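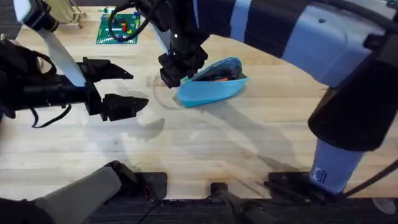
Dear Iresha,

I hope this finds you well, and that the move to the new office has gone more smoothly than our own did. You asked for a progress report on the Ernero by the end of the month, and I'm happy to say it is a fuller one than I managed in May, when I had little to send you except drawings and good intentions. The shoe exists now. I'm wearing a pair as I write (size nine, the off-white with the gum sole), and apart from a squeak in the left heel that Aarne swears he can't hear, I'm very fond of them.

As you'll remember, the Halletus grant was meant to carry us from the first pattern through to a small production run of a low-top canvas sneaker that can be resoled at an ordinary repair shop. The upper was always going to be the easy part. Vollska has been sewing canvas for a long time, and Piyumi Pathirana had a pattern we all liked after her second try. We changed the eyelets, brought the tongue up a little so it stops sliding sideways, and dropped the contrast stitching, which looked lovely in the drawings and rather fussy on a foot.

The sole has taken far more of our time. We'd hoped to use a stitched cupsole straight from the supplier's catalog, but the wall came out too stiff at the toe, and several of our wearers said the shoe felt like a boot for the first couple of weeks. Rezaul spent most of the summer going back and forth with the Kushwaha workshop over a softer rubber, and the fourth version is the one we've settled on. It bends where a foot bends and it takes a stitch cleanly, though it does pick up dirt more than the old one did.
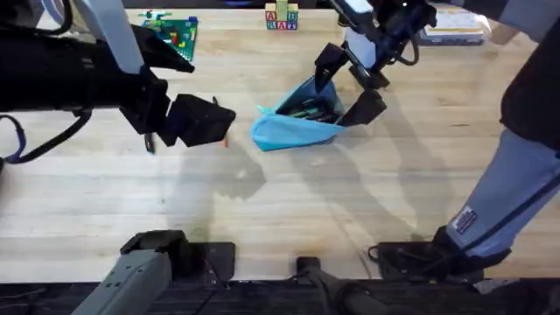

Filed under: Partner Updates / Footwear

Wear testing

We gave out 50 pairs over the summer to people who are on their feet all day — waiters, a school crossing guard, two mail carriers, a good many skateboarders from the park behind the library. I had asked everybody to fill in a short form every other week, and I'm afraid the forms were a bit of a flop. People would much sooner talk. So Piyumi started phoning them in the evenings instead, and her notes run to more pages than I'd dare attach here, but I'll gladly send them if you'd like some bedtime reading.

The main complaints were about the insole, which flattened too soon under the heel, and the laces, which were too long for anybody who ties a double knot and too short for anybody who likes them loose and fat. We've gone up a grade on the insole foam. With the laces we gave in and will put two lengths in each box, a small extra cost that I think we'll earn back in goodwill.

The skateboarders, bless them, went through the canvas at the outside toe in no time at all. We talked for a long while about adding a suede patch there and decided against it for this model. It would change the look quite a lot, and it would make the shoe harder to wash, and the washing was something the mail carriers in particular had been so pleased about.

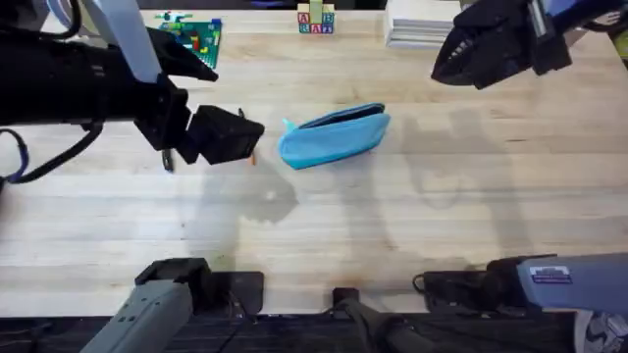
Sunil has suggested we keep the patch in mind for a second version, perhaps in the spring, and I've told him he may draw it as often as he likes so long as he doesn't order any suede yet. He has drawn it quite often.

The resoling trials went better than I'd feared. We sent worn pairs to five repair shops without much in the way of instructions, and all of them came back with a new sole properly attached. One shop used a thread so thick that the shoe looked like a baseball, and another rang up to ask if we'd be interested in a discount for regular work, so I've passed that along to Aarne. We're writing a one-page guide for cobblers now, with the thread weight at the very top.

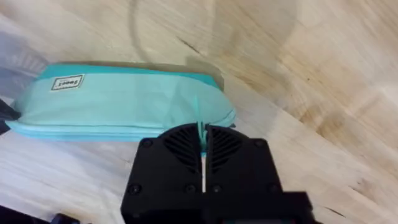
Money and timing

We are within the budget we agreed on, with one line over and one line under. Sole molds came in $900 above the estimate on account of that fourth version. Travel came in well below it, mostly thanks to Rezaul, who prefers a long phone call to a short train ride. With your approval I'd like to move the difference across, and Aarne Halonen will send the figures in the usual form.

The first run is still planned at 2,000 pairs, in off-white, navy and the faded red. We had hoped to add a green, but the dye lot that came in was closer to brown under daylight and we sent it back. The canvas for the other colors is already here and the boxes are on order. If the rubber arrives when Kushwaha says it will, we can start sewing before the holidays, and I'd rather promise you finished shoes in early spring than tempt fate with anything sooner.

What I'd love from you is a yes or no on the budget change, and your shoe size, as we'd like to set a pair aside for you.

With warm thanks from all of us at Vollska,

Sunil Kumarasinghe's long-suffering project lead,
Rosalind
October 24, 2025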